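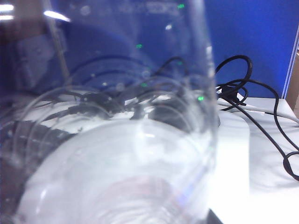
Clear container, bottom view. The lettering near the top is too blurry to read.

Cloudy film on clear cups and jars, is it permanent?

Posted by plasilach_kitchen, Wednesday

We moved to Urnarora in the spring and our water is apparently 81 percent rock. Every clear thing we own has gone the color of skim milk, glass and plastic both. I've run the dishwasher hot, cool, and with the fancy pods, and I've yelled at it. Is this something I can get off or do I live like this now? I would rather not buy all new ones, my cupboard has cost me enough this year.

zovbyfan
Vinegar.

hardwaterhank
Longer version of the above. First find out if it's scale or scratches. Put a little plain white vinegar on a paper towel, hold it on one spot for 8 minutes, rinse and dry. If that spot is clearer than the rest, congratulations, you have minerals. Soak everything in half vinegar, half warm water, then wash as usual. Do not add bleach to this, ever, unless you want to meet the fire department.

If the spot looks exactly the same, it's probably etching or wear, and that stays. Plastic gets it from scrubby pads and glass gets it from too much detergent. I lost a whole set that way and now tell guests it's frosted.

Also check the rinse aid. Mine had been empty since December and I was blaming the city.

naqvi_st_upstairs
I had the same problem and bought a Zovby softener for 134 dollars plus salt, plus a guy to put it in, plus the same guy to put it in correctly. The cups look great. They were from a yard sale. Some 1,000 people will tell you to use lemon juice, and it does work, but then you have to own lemons.

plasilach_kitchen
Vinegar spot came out clear. Whole house smells like a pickle. Thanks, I think.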